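Fewer Demonstrations, Better Labeled

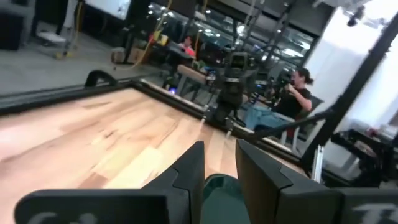
How many demonstrations does a new task need?
Start with 10 from one operator, train, and look at the failures before collecting more.

My view is that most teams record too much and annotate too little. At Clarico, Noémi Pálfi reviewed 11 episodes of one folding task and threw out four for late grasps. The policy trained on the rest was easier to debug. I would take that trade again.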